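Kadby Breakfast Kit for two-arm cells
README, release of Nov 14, 2024
Maintained by Luuk Van Rooij

What you get

Kadby is a tabletop task kit plus the recordings we made with it, and we've had a great time putting it together! The kit ships as a box of props, a printed layout sheet and a task list. The recordings come as a separate download, so you can look through them before you decide whether the box is worth the shelf space.

The tasks are all small breakfast jobs: bread into a slot, bread out of a slot, food onto a plate, boards into a wire basket. They sound easy, and then you watch a gripper try to find a toaster slot from straight overhead and you start rooting for it.

Recordings

There are 1122 episodes in this release, with 211 of them held back in the test folder. Every episode has the overview, head and wrist views, joint positions for both arms, and gripper width. Episodes that ended badly are kept and flagged in the notes column. Please use them, they're some of the most useful ones (and a few are very funny). 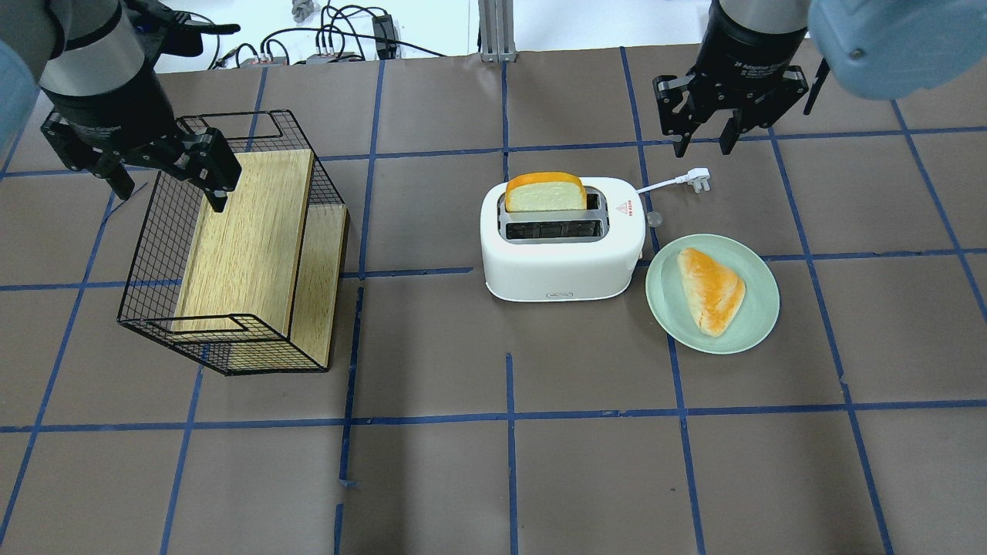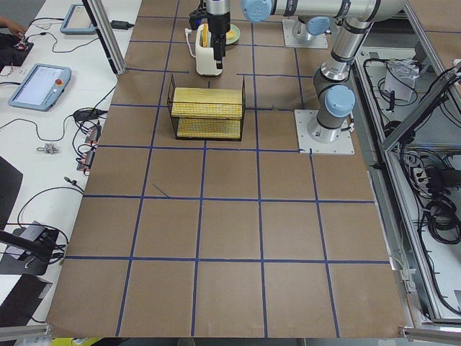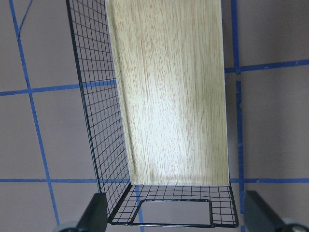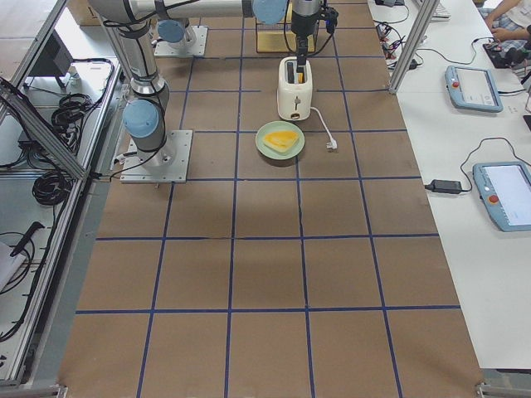
Setting up your own table

Cover the top with any plain paper or mat and tape out the grid from the layout sheet. We used blue tape. Your lines don't have to be perfect; ours certainly aren't. Cell names on the sheet run from A1 at the near left corner, and the start position of every prop is written as a cell name plus a rotation in steps of 90 degrees.

Leave the toaster unpowered for all tasks. The task list never calls for heat.

If your arms have a shorter reach than ours, move the whole layout back one row and set row_offset in layout.cfg. The loader handles the rest. I was really pleased when this worked on the smaller Bostora table on the first try, with no edits to the task list.

Loading

Unpack the download next to the loader folder, run the index script once, then open any episode by number. The first index takes a while on a slow disk. After that it's quick. The Wasuvia viewer reads the files directly, and the Kwok exporter works too as long as you turn off frame skipping.

Known issues

Wrist views can run a few frames behind the joint log. The fix_lag option lines them up.
Older episodes from July use the previous cell names. A lookup table is in the docs folder.
Very long episodes are cut at 2000 frames.
The grip width reading drifts a little on thin items such as the board edges.

Coming next

A spoon and bowl set is in testing, and I can't wait to get it out. If you have built a task of your own on the same grid, send the layout file and a short note to the project page. I'd love to add it to the list.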